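Lastmont Evening School
Household Organization, Course 814
Handout 2: Soft toys and the box with a lid

Please read before we meet in May. Bring your own box if you have one. The school has a few, but they are small.

In Handout 1 we sorted things by room. Now we go to one group of things which many families find difficult: plush toys. They are light, they take a lot of space, and they change their shape when you press them. A book always needs the same place on the shelf. A plush toy can need a large place or a small place, and this depends on how you put it in.

1. Choosing the container

For this unit we use a rigid plastic container with a lid and a handle. Fabric bags are also possible and we return to them in Handout 4. Before you fill the container, look at three points:
- Does the lid close without force when the box is empty?
- Can you lift the box by the handle with one hand?
- Is the inside clean and dry?

The Koppel and Bemeck boxes in our storeroom have different lids. Do not mix them, they look similar but they do not fit.

2. Preparing the toy

Put the container on the table first, and the toy beside it. Leave free table between you and the toy, so that your arms do not hang over the box. Check the seams and the small sewn parts. If there is a loose thread, cut it, do not pull it. A toy that was washed must be fully dry inside also, and this can take up to 2 days for a thick one.

3. Holding the toy

Take it from two sides, at the widest part of the body. Hold firmly enough that it does not turn, but do not make it flat. Ears, wings, leaves and similar parts are not handles. 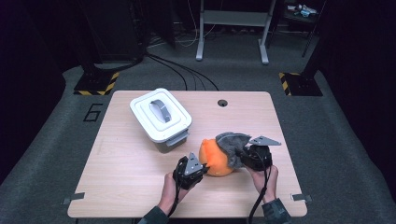
Fig. 1. Orange and gray plush toy held from both sides, with the lidded container on the table.

Round toys are a good first exercise, for they have no long legs to fold. Turn the toy until its smallest side looks down, and lower it slowly. Let go with both sides at the same time. When one side is released earlier, the toy rolls against the wall of the box and you must begin again.

4. Closing

Lay the lid on top and look at the corners. If it stands up at one corner, take out the last toy. Pressing the lid with your weight will close it today, but the toys will keep the marks for a long time. Close the latch, then lift the handle a little to test.

Homework

Fill one box at home and write a label with the contents and the month. Course members who use the Kavetard label sheets should take number 2413, the smaller sizes are hard to read from a high shelf.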